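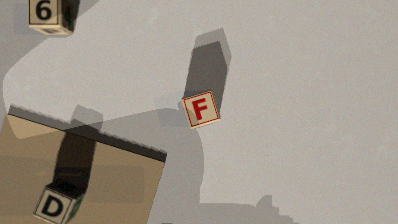
Simulated arm reads the letter blocks fine, then grabs in the wrong spot. Help before Thursday?

Hi everybody! I mentor the robotics club at Brisusdale, and this winter the kids moved their block sorting project into a simulator so everyone can work from home (we share one real arm between 18 students, so you can guess how the waiting goes). The job is to find a lettered block, pick it up and set it on the brown pad. The overhead view reads the F and the D nicely. But the arm comes down beside the block it wants, always on the side where the shadow falls, and we've spent two evenings on it. The kids wonder if the shadows are fooling it. I think our measurements might be off. Any ideas would be so welcome!

Lobo

Your kids are on the right track! We had this same headache with our class project in January. If your script finds blocks by looking for dark areas against a pale table, it will lump the block and its shadow together and take the middle of the whole thing, and with a low light those shadows get very long. Try putting the light straight overhead first. If the miss shrinks, you've found it. After that, have the script look for the thin square border printed on the block face, red or black, and take the center of that. Ours went from missing by 15 mm to picking up nearly every time, and the kids were over the moon. Do put the light back to the slanted setting afterward and test again, or the real arm will give you the same trouble all over.

Murali Nadar 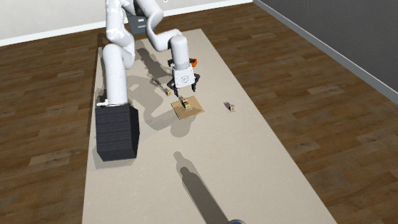

Check the height too

One more thing to look at, along with what Murali said. A block sitting on the pad is higher than one on the bare table, so if you turn camera position into table position using a single flat height, the pad ones come out shifted. Run 40 tries with the block on the table and 40 with it on the pad and compare. Also stop the arm above the block with the fingers open and look from the side before you let it go down.

Prosholm

did you try restarting the simulator? fixed mine

Finaleo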